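Who Looks After a Science Network?
For readers from 8 to 12

Maybe you think that a scientist works alone, in a room with glass bottles, until late in the night. Some do. But many questions are too big for one person, and also too big for one university. Then the scientists make a network.

A network is a group of teams which agree to study the same big question together. Each team stays in its own building, often in its own town. They share what they learn, and they share the money.

Let us take one network and see how it goes. It is called Gronow, and it studies how rivers carry very small bits of plastic to the sea. Gronow has 20 teams in 5 universities. One of these universities is in Brendetbridge, and there sits the main office.

The director

Every network needs a person who answers for the whole. In Gronow this is Nest Gwilliam. She is a river scientist, and she is the director.

A director does not tell each scientist what to do every morning. She has other duties. She signs the yearly plan. She speaks for the network when somebody from outside has a question, for example a newspaper or the government. If two teams want the same boat in the same week, and they cannot agree, she decides.

Her university is called the home university. It keeps the bank account of the network and it pays the bills. When a letter comes for Gronow, it comes there.

The co-director

"Co" is a small word which means "together with." The co-director of Gronow is Nana Dankwa. He works at a different university, in the town of Ullel, so the network has one leader in each place.

When the director is ill or on a long trip, the co-director takes her chair. He also has his own part of the work the whole year. In Gronow he takes care of the young scientists who are still learning. Each summer he makes a school for them in Ullel, where they spend a week by the river and learn how to take water from it in the correct way. 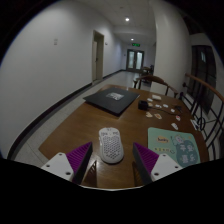
Can a director spend the money of the network on anything she wants?

The money is given for the work written in the plan, and it must be used for this work. If the director wants to change something big, she must first ask the people who gave the money.

Where the money comes from

Most of the money for Gronow comes from a science fund. A fund is an office which has money for research and must choose who gets it. Often the money in a fund comes from taxes, so your family has maybe paid for a very small piece of a river study.

To get the money, the scientists write a long text called a proposal. In it they say what they want to find out, how they will do it, who will do it and what it will cost. Other scientists, who are not in the network, read the proposal and give their opinion. These readers are called reviewers. A good reviewer asks hard questions. The first proposal of Gronow was sent back, and the teams had to write it again with a better plan for the winter months.

The report

Each December all the teams send their results to the main office. There they are put together in one report. The last report told that the teams had taken 2489 bottles of river water in one year. In 618 of them they found plastic of a kind that comes from clothes.

The report also tells what did not go well. One team had planned to use a floating net called Tukitz, but it was broken by ice and the work had to wait until spring. It is important to write such things down. Another team can then choose a stronger net.

The people around the network

There is one more long word which you can meet: stakeholder. It means a person or a group for whom the work matters. For Gronow the stakeholders are fishers, towns along the river, companies that clean water, and families who swim there in summer. The director meets some of them twice in a year. They can tell what worries them, and sometimes a new question for the scientists comes from such a meeting.

Words to remember

Network: teams in different places which work on one question.
Proposal: a text that explains a plan and asks for money.
Reviewer: a scientist who reads the plan of others and says what he or she thinks of it.
Stakeholder: somebody for whom the work matters.

Something to try

Choose a question with your class, for example which birds come to the school yard. Make three teams and choose a director and a co-director. Write a proposal of one page and give it to another class to review. Do not be sad if they send it back with questions. Answer them and send it again.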